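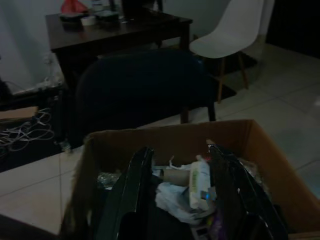

图1 夹爪两指伸入纸箱，指间有纸筒芯和一包湿巾

Norkero 取物单元维护：更换指套、校正腕部相机、恢复纸箱取物

作者：Mỹ Mạc
最后修订：5月20日 星期四

适用范围

本页适用于 Norkero 项目里从敞口纸箱取散装杂物的单元，机械臂末端装 Fivoston 两指夹爪，腕部装一台小型相机，控制程序为 Ondero。内容包括四部分：停机和检查、更换指套、重新校正腕部相机、用混装纸箱验收。日常只做检查的话，看到“开合检查”一节为止。

Mahasneh 那边的单元用的是同一套夹爪，但相机支架是旧款，支架螺钉的位置不同，校正部分可以照做，拆装部分请看他们自己的说明。

什么时候需要做

出现下面任何一种情况就做一遍完整流程：

指套表面有裂口，或者指尖边缘翻起。
夹爪闭合后两指指尖错位，肉眼能看出来。
同一件物品连续抓空，而画面里目标位置的标记是对的。
夹爪或相机受过碰撞，包括碰到箱沿。
相机拆下来过，不管拆下来多久。

只是偶尔抓空，先不要动相机。软塑料袋、皱成一团的透明薄膜本来就难抓，抓空一两次属于正常范围。先看日志里抓空的是哪类物品，如果集中在硬的、形状规整的物品上，再往下做。

准备

工具和材料：内六角扳手一套、扭力螺丝刀、无尘布、异丙醇、记号笔、塞尺、游标卡尺、校正板、备用指套一对、螺纹胶、扎带、剪钳。

指套必须成对更换。旧的一只和新的一只混用，摩擦力不一样，夹硬物时物品会向旧的一侧转。备用指套的包装上有批号，换之前抄到维护记录里，装好以后包装袋通常就扔了，再想找批号很麻烦。

校正板平放保存，不要靠墙立着。板面有弯曲的就停用。

一、停机

1. 在 Ondero 里结束当前任务，等机械臂回到待机位。不要在机械臂运动中途按暂停后直接断电。
2. 如果夹爪里还夹着东西，先用手动页面把夹爪移到纸箱上方较低的位置，再松开。从高处松开，硬物会弹出箱外。
3. 把机械臂移到维护位。维护位的姿态是手腕朝外、指尖朝下，夹爪离箱沿有足够距离，手可以从两侧伸进去。
4. 切断机械臂电源，挂上维护牌。
5. 拔下夹爪的供电插头。拔的时候捏住插头外壳，不要拉线。
6. 把纸箱从工作位移开。箱里的东西不用倒出来，后面验收还要用。

断电以后夹爪会保持当前开度，用手掰不开。需要改变开度时重新上电，在手动页面里操作，不要用扳手撬。

二、清洁和外观检查

先清洁再检查。指套上有灰或者胶的时候，很细的裂口看不见。

1. 用无尘布蘸异丙醇擦两根手指，从根部往指尖擦，不要来回擦。
2. 擦手指内侧的接触面。胶带残留用指甲或塑料刮片去掉，不要用金属刀片。
3. 镜头用干的镜头布擦。镜头上有油的时候可以蘸少量镜头清洁液，先喷在布上，不要直接喷镜头。
4. 检查手指根部的两侧缝隙，里面容易夹进碎纸和薄膜。用镊子取出。
5. 检查线缆。沿着手腕从夹爪一直摸到上一个关节，看外皮有没有磨白、压扁的地方。扎带勒得太紧的剪掉重扎。

手指表面是黑色高光面，灯下会有亮斑。亮斑随手指移动的是反光，位置固定在手指上不动的才可能是磨损或者划痕。分不清时用手摸，划痕能摸出来。

相机支架也要看。松动的支架从外观上不容易发现，用两根手指捏住相机外壳轻轻左右扳，感觉到晃动就说明螺钉松了。这种情况下即使不换指套，也要做后面的校正。

三、拆旧指套

1. 给夹爪恢复供电，在手动页面里把夹爪开到最大，然后再次断电并拔下插头。
2. 用记号笔在左手指根部做一个标记。左右按相机画面来定，画面左侧的是左手指。维护记录里也统一用这个说法，不要写“靠墙那根”“靠桌子那根”，单元挪过位置以后就对不上了。
3. 松开指套背面的两颗紧固螺钉。先各松半圈，再依次全部拧出。螺钉放进磁性托盘。
4. 握住指套中段，沿手指方向往外拔。拔不动时轻轻左右晃，不要往内侧掰。
5. 检查露出来的金属手指。表面应当平整，弯曲的话要换整根手指，本页不包括这一项。
6. 用布蘸异丙醇擦掉金属面上的旧胶和粉末，等干透。

旧指套先不要扔，装完新的以后做对比用。如果旧指套只有一侧磨损严重，说明两指之间受力不均，装好新指套后要特别留意开合检查的结果。

四、装新指套

1. 确认左右。指套带弧度，弧面的凹侧朝内，两只凹侧相对。装反以后闭合时两指尖会先碰到，中间留出一条大缝，看起来像是零位错了。
2. 把指套推到底。推到位时根部和手指座之间没有缝隙，用最薄的一片塞尺塞不进去。
3. 螺钉涂少量螺纹胶，用手拧到接触，再用扭力螺丝刀按夹爪铭牌旁边标的力矩拧紧。两颗交替拧，一次不要拧到底。
4. 装另一只，步骤相同。
5. 擦掉溢出的螺纹胶。胶流到接触面上会把薄塑料粘住，松爪后物品挂在手指上掉不下来。
6. 静置15分钟，然后再上电。

五、开合检查

1. 插上夹爪供电插头，摘下维护牌，给机械臂上电。Ondero 会报一次夹爪重新连接，点确认。
2. 打开手动页面，选最低速度。
3. 让夹爪慢慢闭合。手放在急停按钮旁边，不要放在两指之间。
4. 闭合后看两指指尖是否对齐。从正面看一次，从侧面看一次。
5. 让夹爪开到最大，用游标卡尺量两指尖内侧之间的距离，应为87毫米。读数偏小，先检查指套有没有推到底。指套没有问题就做一次零位校正。
6. 零位校正在 Ondero 的“末端工具”页面里，点“零位”，夹爪会自动闭合、停一下、再打开。过程中两指之间不能有任何东西。
7. 连续开合几次，听声音。正常的声音是均匀的，每次都在同一个位置发出咔嗒声的，停下来检查那个位置有没有夹进东西。

闭合对齐、开度读数正确，夹爪部分就完成了。把读数写进维护记录，只写“正常”不行，下次没有东西可以比较。

六、校正腕部相机

换指套一般不会动到相机，但指套的外形稍有差别，画面里指尖的位置会跟着变，程序里的指尖遮挡区域需要更新。支架松过、相机拆过的，要从第一步开始全部做。只换指套的，可以从“更新指尖遮挡区域”开始。

固定支架

1. 松开支架螺钉，把相机推到定位台阶上，听到或者感觉到到位再拧紧。
2. 看画面，两根手指都应当伸进画面里，指尖能看见。只看到一根手指，说明相机装歪了。
3. 线缆从支架下方的线槽走，留出手腕转到两个极限位置所需的余量。把手腕慢速转到两端各一次，线缆不绷紧、不刮到手指。

采集校正图像

1. 把校正板平放在工作位，四角压平。
2. 在 Ondero 里打开“腕部相机校正”，选择自动姿态。机械臂会依次走到各个姿态并拍照。
3. 走的过程中不要碰校正板，也不要从旁边走过去挡光。
4. 每张图像采集完都会显示是否识别到板上的图案。没有识别到的，程序会在最后补拍一次。补拍仍然失败，通常是光线不够或者板面反光。
5. 全部完成后点“计算”。结果页面会显示误差，颜色为绿色就保存，黄色的重新采集，红色的回去检查支架。

重新采集之前先检查光线。房间比较暗的时候相机会自动延长曝光，机械臂停稳得稍慢一点，图像就会糊。可以把停稳等待时间加长，也可以开灯。做校正的时候建议开灯，做验收时恢复平时的光线。

更新指尖遮挡区域

1. 让夹爪开到最大，点“采集张开”。
2. 让夹爪闭合，点“采集闭合”。
3. 程序会在画面上用半透明颜色标出手指所在的区域。检查颜色有没有盖住整根手指，特别是高光的边缘。
4. 有漏掉的地方用画笔补上。补的时候稍微超出一点手指边缘没有关系，超出太多会挡住指间的物品。
5. 保存。旧的遮挡区域会自动归档，不需要手动删除。

手指上的亮边最容易漏。漏掉以后程序会把亮边当成箱里的一件小物品，表现是夹爪在空箱上方也会报告有目标。遇到这种现象先查遮挡区域，不要去调识别阈值。

七、重新标定箱口

纸箱移开过，放回来的时候位置总会有一点变化，需要重新标定箱口。

1. 把纸箱放回工作位，箱盖四片全部向外翻。翻不平的用胶带固定在箱壁外侧。
2. 翘起来的箱盖会进入机械臂的下降路径。从画面里看不太出来，要走到旁边看。
3. 箱子周围的包、袋子和布料都拿开，不要搭在箱沿上。程序把箱沿当作直线来找，软的东西盖住箱沿会让标定偏掉。
4. 在 Ondero 里打开“容器”，选择“敞口纸箱”，点“自动找边”。
5. 检查画出来的四条边是否落在箱沿上。偏差明显的边，用鼠标拖到正确位置。
6. 用手动模式把指尖降到箱口平面，依次靠近四个角，确认指尖在角内侧，不碰箱壁。
7. 设置下降下限。下限以箱底为准，再往上留出安全余量。箱底被重物压得向下鼓的，换箱子。

瓦楞纸箱用久了侧壁会向外鼓，箱口形状就不是矩形了。鼓得不多，可以在“容器”页面里把侧边余量加大。侧壁发软、手按下去不回弹的，直接换。

八、混装验收

验收用平时的料，不要专门挑好抓的。箱里应当有硬的也有软的，有透明的也有不透明的，放的时候不要整理，直接倒进去。
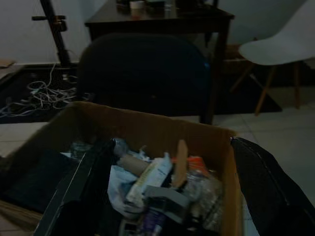
图2 混装纸箱：上部有纸筒芯，透明瓶侧躺在右侧箱壁边

各类物品的处理要点如下。

纸筒芯。横躺的纸筒芯是最好的第一件测试物。夹爪应当垂直于筒的长度方向去夹，夹住以后筒身略微变形但不压扁。压扁了就把夹持力降一档。筒芯两端翘起一头低一头的，夹的位置应当靠近中间。

包装袋和湿巾一类的软包。竖着或者斜着的软包，夹厚度方向。程序有时会去夹印有图案的正面，那样会把包推倒。出现这种情况，在“抓取候选”里提高厚度方向的权重。

揉皱的塑料袋。不要求一次成功。夹爪下降后闭合，只要带起一部分就算有效，提起过程中带出别的物品也记为有效，但要在记录里注明。透明薄膜有反光点，程序可能把一团薄膜认成几件，日志里会看到目标数量跳动，不用处理。

透明瓶。靠着箱壁侧躺的瓶子，手指一侧要插进瓶子和箱壁之间。缝隙不够时程序会先做一次拨动，把瓶子拨离箱壁，再夹。拨动动作如果没有出现，检查“允许拨动”是否打开。瓶身有棱纹的，夹持力用默认值即可。

扁长的木片、木棒。向上伸出料堆的部分可以直接夹。伸出得太长时，要注意提起后会不会碰到相机，先用低速试一次。

小盖子。金属小盖反光强，躺平时又很薄，抓空率高。验收时允许程序跳过它，等上下物品清走以后再试。

大片的黑色塑料板或塑料片。沿着箱壁立着的黑色大件，颜色和手指接近，是检查遮挡区域最合适的物品。夹爪移到它上方，看程序标出的手指区域有没有连到板上。连上了，说明遮挡区域画得太大，回到第六节重做。

验收步骤：

1. 设为低速，单步模式。每走一步点一次确认。
2. 先让程序取一件，观察下降路径和箱沿之间的距离。
3. 没有问题就切换到连续模式，仍然保持低速。
4. 连续取料的过程中人站在急停按钮旁边，不要伸手去整理箱里的东西。需要整理时先暂停。
5. 低速取完一箱，把料倒回去，换正常速度再取一箱。
6. 两箱都没有碰箱壁、没有中途掉落硬物，验收通过。

箱壁被轻轻擦到不算失败，但要看擦到的是哪一侧。总是同一侧，回到第七节检查那一侧的箱沿标定。两侧都擦，检查夹爪开度设置，接近物品时的预张开量可能设得太大。

九、常见问题

夹爪上电后不动，Ondero 里显示已连接。
检查急停是否复位。急停已经复位，就看供电插头有没有插到底。插头外壳和座之间不应当看见缝隙。

闭合以后两指尖错位，指套已经推到底。
看螺钉是否一侧紧一侧松。两颗都松开，重新推到底，交替拧紧。仍然错位，拿旧指套装回去对比，旧的对齐、新的不对齐，就是指套本身的问题，换另一对，把批号报给仓库。

画面里手指位置对，但每次都夹偏同一个方向。
相机校正的结果没有保存，或者保存到了另一个工具名下面。在“末端工具”里看当前选中的名称。这个错误很常见，换过工具名以后尤其容易出现。

夹偏的方向不固定。
先查支架是否松动，再查机械臂底座的固定螺钉。两处都没有问题，看停稳等待时间。

画面发暗，有拖影。
镜头脏、光线不足、曝光上限设得太高都会造成。按这个顺序查。

箱里有发光的小物件时识别结果跳动。
带指示灯的东西没有关掉就进了箱子，灯点会影响附近物品的边缘。验收时把它取出来，关掉以后再放回去。正常生产时不处理，记录即可。

夹爪下降到一半停住，报接触。
多半是指尖顶到了硬物的顶端。程序会自己抬起来换角度。连续停在同一个位置，检查那里有没有竖着的木片或者硬板。

松爪后物品不掉。
接触面上有胶，擦干净。胶带卷和带粘性标签的包装经过之后都应当擦一次。

纸箱被带着移动。
夹爪夹到了箱盖。箱盖没有翻好，重新固定，再标定一次箱口。

十、收尾

1. 把速度恢复到任务设定值。低速模式不会自动取消。
2. 在 Ondero 里导出当前的工具参数和容器参数，文件名写单元名称和日期。
3. 校正板擦干净，放回平放的抽屉。
4. 旧指套装袋，写上拆下的日期和左右，放进回收盒。保存到下一次更换为止。
5. 地上的线缆整理好，不要留在机械臂底座旁边和人走动的地方。插线板上临时接的设备拔掉。
6. 填写维护记录：指套批号、最大开度读数、相机校正结果的颜色、验收时出现过的现象。

日常检查周期

每天开工前：看指套外观，擦镜头，低速开合一次。
每周：晃一下相机支架，检查线缆，量一次最大开度。
换纸箱以后：重新标定箱口，取一件试一下。
碰撞以后：停机，从第二节开始做到验收。

修订记录

本次修订：增加黑色大件物品的验收要点，指尖遮挡区域一节改为按 Ondero 新页面的按钮名称书写。
四月的修订：开度检查改用游标卡尺，原来用直尺读数的做法取消。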